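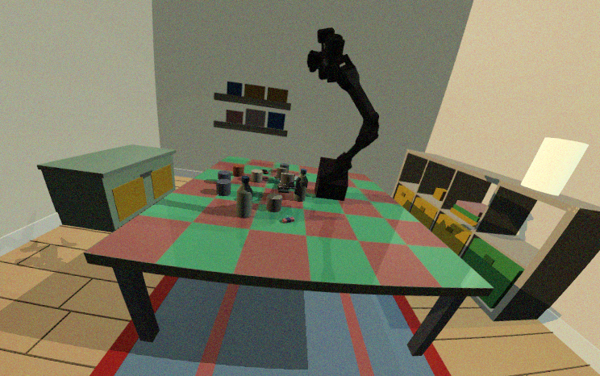

Xaba sim room, side view, arm up and gripper empty. Cans and bottles to the left of the base.

September, started 9:40

Comparing the two controllers on the same arm before we commit to either for the Istlow work. Hundix is the joint-space one we have been running since spring. Ollari is the Cartesian impedance controller Nobuhle ported over. Same gripper for both, same object set, same grasp proposals. Only the controller changes.

Setup notes, so I can repeat it:

Physics step and friction left at Xaba defaults. Contact solver iterations doubled from default, as Johannes asked, otherwise cans creep when the fingers touch them.
Finger closing speed capped at the same value for both. Last month it wasn't, and the numbers from then should be thrown out.
Seeds logged in the run folder. Layout reshuffled between seeds, not between controllers.

63 grasp attempts per controller. A pass is the target lifted clear and held for 4 seconds with nothing else knocked over.

Hundix: 43 passes. Most of the failures were neighbors going over on approach. The arm comes in fast and the forearm follows whatever path the joints happen to take, so anything standing beside the target is at risk. Grasps themselves were fine once the fingers got there.

Ollari: run stopped partway, so no total yet. It approached more slowly and pushed neighbors less, but it hunted near full reach. The wrist oscillated on the far targets and twice I killed the episode by hand. In-ho thinks the damping is still set for the old, lighter gripper. That would fit. The mass in the model file was updated and the gains file has an older date on it.

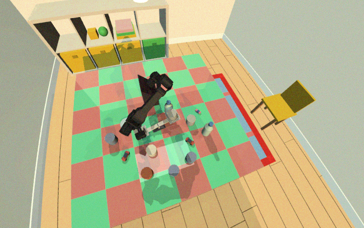
Camera choice came up again while I was going through the failures. I had been scoring from the side view, and Lewis pointed out that depth between neighboring objects is hard to judge from there. From above it is easier in some places and worse in others. With the arm reaching in, the small pale cylinder just left of the gripper is partly hidden under the lower segment, and the gray cylinder in front of the white bottle overlaps it, so the gap between those two is no easier to read. The beige can in the highlighted square is out in the open and I would trust a score on that one. I went back over the Hundix failures with both views side by side and changed no verdicts, but two of them I could not have settled from one view alone.

So: score with both cameras from now on. Yolandi has a script that writes the views into one file, I just need the path.

Bottles are their own problem. Grasps proposed at the neck slip with either controller, and grasps at the body need the fingers nearly all the way open. That is gripper geometry and will not be fixed here. Leaving bottles in as obstacles, dropping them as targets for the rerun — I should then rescore Hundix without them as well, or the totals won't compare.

To do
Get the damping values for the current gripper from In-ho, put them in the gains file, check the date changes.
Rerun Ollari from the first seed, all 63, nothing killed by hand. Add a timeout.
Log forearm contacts separately from finger contacts. At present they go in the same column.
Ask Nobuhle if the Ollari speed limit can be raised on the free part of the approach. It spends a long time crossing empty space.

Stopped 4:15. Rerun queued on the second machine.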